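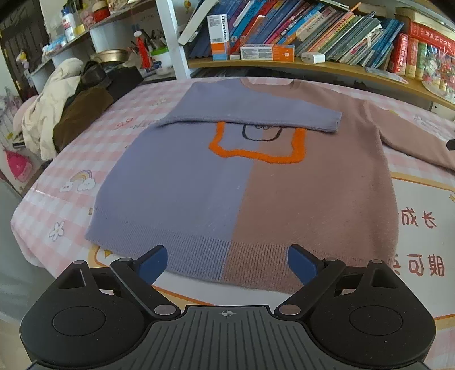

Luana Mendonça maintains that cloth is the wrong thing to start on, and that anyone serious would spend the first year on boxes. She said it twice on the way over to Zudulel, and again in the corridor there. I disagree. Boxes are well covered.

2026-04-26

Open day at Zudulel, garment handling. Signed in, badge, shoe covers. The talk ran 90 minutes, mostly on the Kumeck controller, which I already know from the manual. Slides dense, figures too small from the back row. The handout has the same figures, slightly larger.

Folding by hand-held gripper was the useful part. One sleeve across the chest first, the other left out to the side. Two-finger pads, parallel approach. I asked about pad wear and got a figure of 174 folds between changes on knitwear, fewer on denim. No figure for wool. The ribbed hem is the awkward part of a sweater in their view, as the ribs stretch when pulled from one corner and the edge stops being a line. They grip it at two points for that reason.

The tablecloth question came up. Figueroa wanted plain gray under everything. The Zudulel people prefer patterned cloth and household clutter, on the grounds that the policy has to cope with it later anyway. I side with them – plain backgrounds gave us 6 weeks of good numbers at Skulldale and then nothing that transferred.

Asked about recording rate. Answer vague. Asked about calibration drift in the linkage – better answer, they re-zero at the start of each session and log the offset. Must copy that.

Coffee poor. Luana spoke with the Kumeck people about a loan unit for June, 2 arms if they can spare them. She still wants boxes. Parking ticket to be claimed, receipt in the blue folder.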